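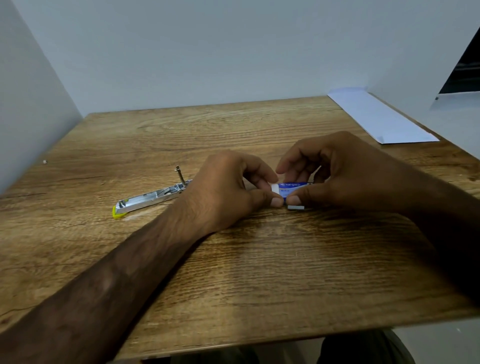

Staples first, stapling second: a desk chore that still wants two hands.

I've spent most of June asking robot people one rude question: can your machine load a stapler yet? You'd be amazed how many change the subject! Vameo makes a lovely arm that can sort 200 parcels before lunch, and Covero has one that folds towels (slowly, but it folds them). Staples, though, make everybody sigh.

Selvaraj Bhuiyan, who runs testing at Trendow, at least gave me a number. His team logged 3,547 tries at pinching a strip of staples and laying it in the channel. "Call me in 2 years," he said. "Maybe 3." The strips are thin, they snap, and a gripper can't feel the snap the way a thumb does.

Closing the thing on paper sounds easier, and I said so, and he laughed at me. One hand pins the sheet, the other brings the stapler up to the edge and squeezes, and both have to agree on where that edge is.

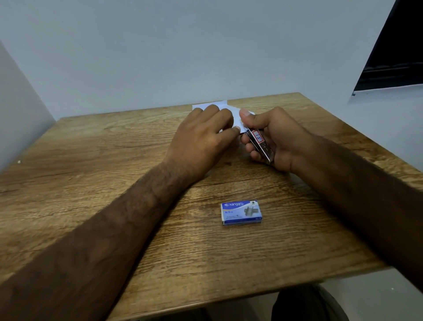 What the shop floor gets first

Boxes, trays, anything stiff. Selvaraj would put his money there, and so would I. My stapler and I are staying together for now.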